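From: Tetora workshop lead
To: rosser-robotics-club list
Date: Thursday, September 24, 2020
Subject: Re: [rosser-club] booth time and the breakfast task

> Two things before I sign up for a slot. Are we still
> doing the whole breakfast run, or only the sandwich?
> And does the Simport script want one long take or lots
> of short ones? The wiki says both, on the same page.

The wiki is right twice, in that it was written by two different people who weren't speaking. Short takes. One task per take, stop, reset, go again. The long-take paragraph dates from January and I have now deleted it, along with the part where somebody ranked the spoons.

As for the task list: the sandwich is first, and it stays first until we have 80 clean takes of it. Open the fingers wide, come in level, close slowly. It's a toy sandwich and has no feelings, but the bread slides off the lettuce if you grab it like a bus strap.

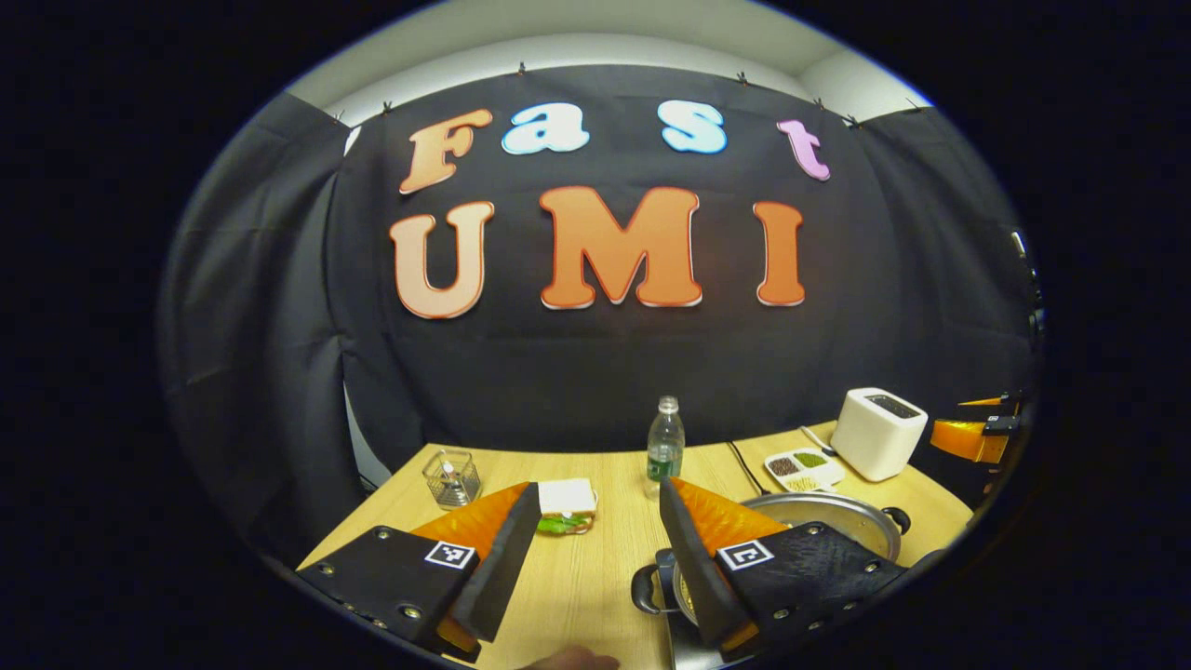

The full breakfast run waits until Prullano, our scoring tool, can tell a grasp from a near miss. At the moment it is very encouraging to everyone, like a grandparent at a recital. It passed 688 takes last week and I watched 54 of those with my own eyes. I would not have been so kind.

Booth rules, since you're signing up:

Keep both square markers in plain sight of the camera. No sleeves over them.
Put things back before you leave. The next pair shouldn't have to hunt for the spoon.
Check the screws on the finger mounts before your first take. Hand tight is not tight.
The water bottle is a prop. Bring your own drink and leave it outside.

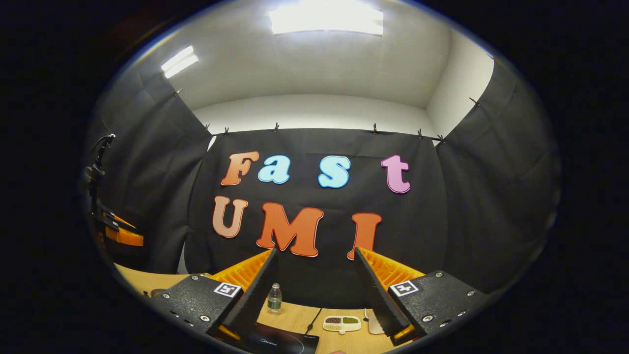

Slots are 2 hours, and you need a partner, partly for resets and partly so there's a witness when you claim the gripper did it by itself. If you can't make yours, post to the list the night before. Posting during the slot is also popular but less useful.

I still need someone to rename the old Simport folders. "final", "final_new" and "final_new_real" all hold the same takes, I think. Reply off list and I'll send you the password.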